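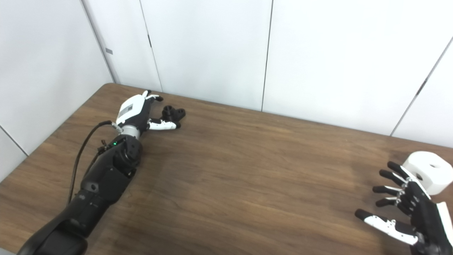

片方しかない木型は捨ててかまわない、と店主は言った。左右がそろっているものだけを箱に入れて、セネンの新しい店に送る。迷ったら捨てる。向こうの店は狭いから。

わたしは二月のはじめに、エル=サイード靴店の倉庫の整理に雇われた。靴店はジヴポートの旧市場の裏にあって、表の売り場はもう閉まっていた。ショーウインドーには内側から紙が貼ってあり、移転先の住所が書いてあった。紙は前の年の秋に貼ったものらしく、住所のところだけ日に焼けて薄くなっていた。店主は上からペンでなぞって直していた。

倉庫は売り場の奥の階段を下りたところにあった。半地下で、天井に近い位置に細い窓がある。窓からは道を歩く人の足首が見えた。棚は壁の三方にあり、どの棚にも木型が紐でくくって積んであった。木型というのは靴を作るときに中に入れる足の形をした木のことで、わたしはここに来るまで、見たことも触ったこともなかった。

仕事は単純だった。棚から下ろして、布で埃を拭き、甲のところに書いてある番号を見る。番号は客につけたもので、同じ番号の右と左があれば一組になる。一組になったら紐でくくり直して箱に入れる。番号が読めないものは店主に聞く。台帳は一階にあった。

はじめの日は、紐をほどくのに時間がかかった。紐は麻で、古いものは固まっていて指ではほどけない。切ってもいいかと聞くと、店主は少し考えて、切っていいが短いのは捨てないでくれと言った。短い紐を何に使うのかは聞かなかった。帰るときに見ると、店主は移転の荷札を短い紐で箱に結びつけていた。

木型にはいろいろな直しがしてあった。親指の付け根に革を貼って膨らませたもの、かかとを削ったもの、甲に何枚も薄い革を重ねたもの。年を取ると足の形が変わるので、そのたびに貼ったり削ったりするのだという。同じ番号でも、右だけ何度も直してあって、左は作ったときのままということがあった。そういう組は並べると別の人の足のように見えた。わたしは番号を二回確かめてから箱に入れた。

昼は一階で食べた。店主は魚の缶詰とパンを食べ、わたしは家から持ってきたものを食べた。店主は八十歳になったばかりだと言っていたが、本人は書類に書くときだけ「80」と書いて、あとは気にしていないようだった。食べながら台帳をめくって、番号の読めなかった木型の話をした。台帳には名前と、注文の日と、足の特徴が書いてある。右の小指が重なる。左のくるぶしが低い。歩くと音がする、とだけ書かれた客もいた。

「音がするって、何の音ですか」

「膝だったと思う」

「膝の音を靴屋が書くんですか」

「書いておかないと、靴が鳴ると言って持ってくる」

店主はそう言って、缶の底の油をパンで拭いた。

三日目か四日目に、片方だけの木型を入れる袋がいっぱいになった。袋は麦の袋で、口を折って階段の下に置いた。外の収集所まで運ぶのはわたしの役目だったが、重いので帰りにまとめて出すことにしていた。ところがその日は帰りに雨が強くなって、翌日に回した。翌日は鍵を開けるなり、電話が鳴った。

電話はフュステックからだった。フュステックというのは引っ越しの荷物を扱う会社で、箱の大きさを聞いてきた。わたしが台所のメジャーで測って答えると、その大きさなら一箱につき150だと言われた。高いのか安いのかわからなかったので、紙に書いて店主に渡した。店主は紙を見て、もっと捨てようと言った。

それで、そろっている木型のうち、古いものも捨てることになった。最後の注文から20年たっているものは送らない。店主がそう決めた。わたしは台帳を倉庫に持って下りて、窓の下の明るいところに置き、一組ずつ番号を引いた。紐でくくったばかりのものをまたほどくことになった。ほどかなくても捨てられたが、紐を残すように言われていたので、ほどいた。

台帳の古いほうの字は店主の字ではなかった。先代の字だろうと思う。線が細くて、数字の七に横棒が入っている。途中から字が太くなり、横棒がなくなる。変わり目のページには何も書いていない行が続いていて、そのあとに店主の字で注文が一つだけある。日付を見ると、前の注文から半年あいていた。わたしはそのことを店主に言わなかった。

33番の木型が出てきたのは、棚の一番下の段からだった。左だけだった。

小さな木型で、子どものものかと思ったが、台帳を引くと大人の女の人だった。最後の注文はとても古い。片方しかないし、年も過ぎているので、どちらの決まりでも捨てることになる。袋に入れようとして、裏に紙が貼ってあるのに気がついた。紙は糊が茶色くなっていて、字はほとんど消えていたが、「右は本人が持つ」と読めた。

わたしは一階に上がって、店主に見せた。

店主は眼鏡をかけて、木型を裏返し、紙を読んだ。それから眼鏡を外して、台帳を閉じた。

「これは父の客だ」

「右を持って帰ったんですか」

「そう書いてあるなら、そうだろう」

「木型だけ持って帰って、どうするんですか」

「知らない。ドアの押さえにでもしたんじゃないか」

店主は木型を机の隅に置いた。捨てるとも送るとも言わなかったので、わたしは倉庫に戻って続きをした。

その週は雨が多かった。半地下の壁に水がしみて、棚の板が少し反った。わたしは下の段の木型を先に出すことにした。窓の外を歩く足は、雨の日は速い。長靴が多く、同じ長靴が朝と夕方に反対の向きに通ることがあった。仕事をしているうちに、歩き方で足の形がわかるような気がしてきたが、確かめようがないので、気がするだけだった。

夕方、階段を上がっていくと、売り場に客がいた。閉まっていると紙に書いてあっても、明かりがついていると入ってくる人がいる。年配の女の人で、濡れた傘を持ったまま、椅子に座って店主と話していた。靴のかかとが減ったので直してほしいという話だった。店主は道具をもう送ってしまったと答えた。セネンに来れば直せる。女の人は、セネンまではバスを乗り換えなければならないと言った。店主は、そうだと言った。

それから二人とも黙った。わたしは上着を着て、袋を持ち上げた。

「それは何が入ってるの」と女の人が聞いた。

「木型です。片方しかないものとか、古いものです」

「捨てるの」

「はい」

女の人は立ってきて、袋の中をのぞいた。手を入れて一つ取り出し、番号を見て戻し、また別のを取り出した。自分のを探しているのかと思ったが、そうではなかった。暖炉があるので、よく乾いた木ならもらいたいということだった。店主がいいと言ったので、わたしは袋を女の人の家まで運んだ。坂を上がったところの、角から二軒目の家だった。雨は上がっていて、石畳の坂が滑った。袋が重く、途中で二度下ろした。

女の人は坂の途中で、あの店では靴を作ったことがないと言った。直してもらうだけだった。作るのは高かったから。既製の靴を買って、痛いところを広げてもらって、かかとが減ったら替えてもらう。そうやって履けば長く履ける。作った人のほうが長く履いたとは限らない。わたしは息が切れていたので、はいとだけ答えた。

家に着くと、女の人は玄関に新聞紙を敷いて、その上に袋を置いてくれと言った。暖炉には火が入っていなかった。お茶を出すと言われたが、靴が汚れていたので断った。代わりに瓶に入ったマーマレードをもらった。上着のポケットに入れたら片方だけ下がって、帰りの坂が歩きにくかった。

翌朝、店主にそのことを話すと、ニスを塗ってあるものは煙が出るから燃やさないほうがいいと言った。わたしはどれにニスが塗ってあるのか知らなかった。店主は受話器を取り、台帳のどこかを見て電話をかけた。長いあいだ呼び出して、出なかったので切った。昼にもう一度かけて、そのときは出た。光っているのは燃やすな、と店主は大きな声で言った。それからしばらく相手の話を聞いて、いや、それは自分で決めてくれと言って切った。

「何を決めるんですか」

「光っているのを捨てるか、取っておくか」

片づけは月の終わりまでかかった。棚が空くと、壁に棚の形の跡が残っていた。跡のところは白く、まわりは灰色だった。店主は一度だけ下りてきて、壁を見て、思ったより広い部屋だったんだなと言った。子どものころはここで寝たこともあるらしい。夏は涼しかった。冬のことは言わなかった。

フュステックの車は朝の早い時間に来た。運転手は一人で、箱を全部自分で運んだ。わたしが手伝おうとすると、保険がきかないから触らないでくれと言った。わたしは道に立って、箱が積まれるのを見ていた。荷札の紐が風で揺れて、いくつかは箱の縁にはさまった。

店主は運転手の隣に乗って行くことになっていた。乗る前に売り場に戻って、水道の元栓を閉め、電気を切った。それから机の引き出しを開けて、封筒をわたしに渡した。給料だった。約束の額と同じだった。

33番の木型は机の隅にまだあった。紙も貼られたままだった。

「これはどうしますか」

店主は上着の内側に手を入れて、鍵を探していた。鍵は机の上にあった。わたしが指さすと、店主は鍵を取って、それから木型を見た。

「机は置いていく。次に借りる人が使うそうだ」

「木型は」

「机と一緒でいい」

わたしたちは外に出た。店主はドアを閉めて鍵をかけ、一度引いてみて、開かないのを確かめた。鍵は家主に返すのだと言って、家主の郵便受けのところまで歩いて行った。家主の家は同じ通りにあるが、店主は足が遅いので、運転手は車の窓から顔を出して何度か後ろを見た。わたしは店主が戻るまで車の横で待った。郵便受けに鍵が落ちる音が、離れていても聞こえた。

車が行ったあと、わたしは旧市場を通って帰った。市場はもう開いていて、パン屋に列ができていた。並んでいるあいだ、前の人の靴を見た。右のかかとの外側が減っていた。左はそうでもなかった。列が進んで、わたしは丸いパンを一つ買い、家に帰って、もらったマーマレードの瓶を開けた。蓋が固く、布巾をかぶせて回した。

四月になって、一度だけセネンに行った。別の用事で、駅のそばに店があるのを思い出して寄った。新しい店は本当に狭かった。入り口の横から天井まで棚があって、箱から出した木型が並んでいた。店主は奥で誰かの靴の底を縫っていて、手を上げただけで、立ってこなかった。

わたしは椅子に座って待った。客用の椅子は一つで、座ると棚の下の段がちょうど目の高さになる。わたしがくくった紐は、ほとんどがそのまま使われていた。結び目が縦になっているのはわたしが結んだもので、横になっているのは店主のだった。

縫い終わると店主は糸を切り、靴を棚に置いて、前掛けで手を拭いた。

「家主から電話があったよ」と店主は言った。「机が重くて動かせないそうだ」

「木型のことは何か言っていましたか」

「言わなかった」

店主はわたしの靴を見た。右を脱げと言うので脱いで渡した。中に手を入れ、つま先のほうまで探って、しばらくそうしていた。それから左も出せと言った。靴下に穴があいていたので、わたしは片足をもう一方の足の上に重ねた。

「いつから痛い」

「痛くありません」

「痛いはずだ」

店主は棚の上から台帳を下ろした。表紙の新しい、まだ薄い台帳だった。開いたページに番号を書き、わたしの名前の綴りを聞いた。作るお金はないと言うと、直すだけだと店主は言った。直すのにも番号がいるんですかと聞いたら、この店ではそうすることにしたという返事だった。

次の電車は夕方までなかったので、わたしは靴下のまま、直るのを待った。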